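Students in the manipulation course at Prurkgate Technical College have collected 616 recorded grasps for their term project, course lead Marisol Esquivel said in June. The target for the final assessment was 100 per team.

The recordings are made with hand-held two-finger grippers fitted with ribbed pads. Students work on ordinary tabletops with mugs, glasses and bottles left among other items. Each recording is one reach, one grasp and one release, and is logged with the object type and the operator's initials.
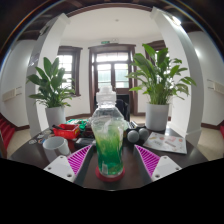

Of the 616 recordings, 162 were rejected at the first review. Most of the rejected files had gaps in position tracking or started after the reach had begun. Teams may resubmit until the end of the month.

The remaining data will be used to train a grasping policy on the college's Lapointe arm. Evaluation consists of 3 runs per object, scored on grasp, lift and placement. Clear objects are scored separately, as depth readings on glass were unreliable in last year's tests.

Pad design is also part of the grade. The Astov team used a finer ridge spacing than the Grurner team, and both sets will be tested on the same arm. Scores will be posted on the course page.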